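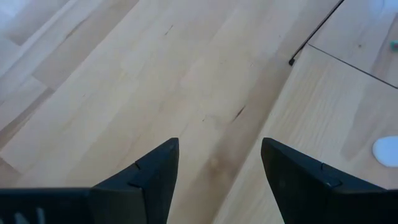

Wrist cam, fingers open, nothing between them

Search this forum... Advanced search

Finger swap on the Trossen arm, worth it or not?

tlins_bench
Monday

Quick one before I order. We've got the long black wedge fingers on at the moment, view from the wrist is at the top. Job is thin translucent cups, picked off a wooden table and stacked. Light plastic, squashes if you look at it.

Options as I see them:
- leave the fingers alone, turn the grip force down
- Fliltton soft pads, stick over what's there
- Pasumport parallel set, new fingers plus bracket

I ran 60 picks with no pads at low force. 10 drops, nearly all on the lift. A few crushed as well, didn't write down how many, sorry. The Pasumport set comes to 700 with the bracket and I'd like to know if anyone has lived with it for a bit. Controller is the Lernedeo one, if that matters.

Tarcísio Lins

gritty_kitty

Don't spend 700 on that. Pads. Had the Fliltton ones on since September, changed them once. They go shiny and then they slip, so wipe them down. We do yoghurt pots, much the same thing.

halfpastrob

Disagree, pads add thickness right where you're trying to get the tip down next to the cup. On pointy fingers like yours they peel at the end first. We had two go in a week. The Pasumport fingers are flat all the way down and you get a proper line of contact.

gritty_kitty

If they peel in a week you didnt clean the finger before sticking them on

halfpastrob

I cleaned the finger.

nlopes

Before anybody buys anything, what cameras are you running? Half the "gripper problems" we had were the thing coming in 5 mm off to one side and nudging the cup over. Low force won't fix that and neither will pads.

Neusa Lopes

tlins_bench

Wrist plus one fixed down at table height. Haven't touched the fixed one in ages. Three pink cups out, one to the left of the post and two to the right: 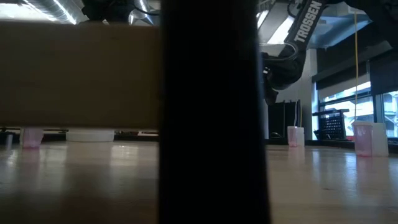

Re: fixed camera position

nlopes

Well there you go. That post takes out the whole middle. You can see the cup on the left under the cardboard box, and the two on the right, but anything passing behind the post is gone as far as that camera's concerned. And it's so low the table is nearly edge on, so you get very little idea of depth. Plus the windows are blowing out the right side, and the white tub behind the near cup just melts into it.

Move it up and round. Higher than feels sensible, looking down. Then do your 60 again with the same fingers.

halfpastrob

Camera's bad, agreed, but he said drops on the lift. By then the cup is already between the fingers. That's grip.

nlopes

Or it's off-centre grip. Cup pinched near the edge, holds till it moves, then rolls out. Looks exactly like a slippy finger. I'd want to see the wrist video before I'd say.

cablemonkey_ed

Which exposure are you on for the wrist cam? Lernedeo leaves it on auto out of the box and it goes long if the room's at all dim. Fine when parked, mush on approach.

tlins_bench

Er. Auto. Never changed it. Went back and grabbed a frame with the arm moving, there's a blue spot on the table so you can judge it from that.

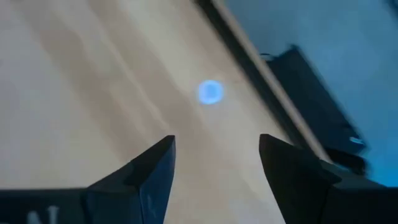 So I'll fix the exposure tonight and put the fixed cam up high, then rerun. Plan is 60 with the fingers as they are, 60 with the pads on, same cups, same force. If pads alone sort the lift then the Pasumport money stays put.

gritty_kitty

Sensible. Buy two packs.

cablemonkey_ed

Lock the white balance while you're in there. And if you drop the exposure you'll want more light over the table or it just gets noisy instead.

halfpastrob

Will be interested, but 60 a side isn't much. We logged 3,090 picks on the Fagundes line before I trusted the difference between two sets of fingers. First couple of hundred pointed the wrong way.

tlins_bench

3,090! I have one evening and a bag of cups.

nlopes

60 will show you if it's a big difference. If it's close, don't bother, keep the cheap ones. And write down the crushed ones seperately from the drops this time please.

tlins_bench

Will do. Pads ordered, two packs. Exposure is locked now, fixed cam waiting on a longer cable.

Contact us - Copyright the forum and its posters - Back to top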